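## 6. Setting up a country watchlist in Treren

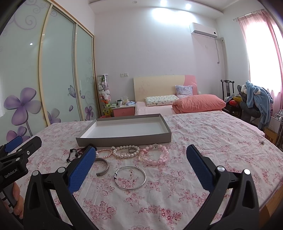
*Section text: Rostislav Štěpánek, Clornstead office. Last revised in April.*

Treren collects notices on arms orders, port deals and power station loans, and sorts them by country. The sales sheet says it "tracks" these things. It tracks announcements, and plenty of announced deals never lead to a delivery. Keep that in mind as you work through the steps.

1. Open **Watchlists** and choose **New**. Give the list a plain name, such as "Coal loans, South East Asia".
2. Pick your countries. The limit is 40 per list. Anything over that is dropped without a warning.
3. Under **Sources**, untick *All*. The full set has 669 feeds, and 485 of them mostly reprint ministry press releases.
4. Tick **Group repeats**. One contract reported in six papers should then show as one entry. It often shows as two or three anyway -- check the contract value and the supplier before you count them.
5. Set **Status** to *Signed* or *Delivered*. We leave *Expected* off. The makers have never told us who does the expecting.
6. Press **Save**, then **Run now**. The first run is slow.

> **Note:** Dates are the date of the report. If a batch arrived in July and the paper wrote it up in August, Treren files it under August.

> **Caution:** Do not quote the "Tension score" in anything that leaves the office. We asked Skokimau, who supply it, how it is worked out and got a brochure back.

### Bringing in an old Kopecký list

Export from Kopecký as plain text, then use **Watchlists > Import**. Country names that have changed over the years come through blank, so fill them in by hand. Notes are supposed to carry over. Ours did on the second try -- keep the old file until you have read through the new one.

For alerts by email, go to section 7.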